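Bemo Two-Arm Sheet Feeder: almost a year in our print room

We bought the Bemo for the finishing end of our little card and stationery shop in Marnham, and I've put off writing this until I'd lived with it a good long while. It does one dull job, picking up single sheets of colored paper and card and passing them along to be folded, and it does that job nicely — nicely enough that I've stopped hovering.

What I really want to talk about is the people, though. There are 41 of us, and the folding bench used to be where you went home with sore thumbs. Now two of the folks from that bench load the arms, check the stacks and fix the odd misfeed, and the others have moved over to hand-finishing, which they'd been asking for (loudly!) for years. One misses the chatter of the old bench, and I do understand that.

Grumbles: thin stock needs the slow setting, the manual is dreadful, and replacement fingertips are $40 a pair. We looked at the Suvel as well, but it wanted more floor than we had. Four stars from me, and a fifth if they ever rewrite that manual. 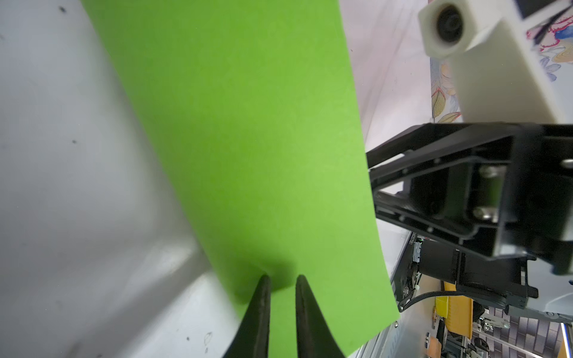 Did anyone lose their job when the feeder came in?

Everyone stayed on at the same pay, and the two who load it now had a week of training first.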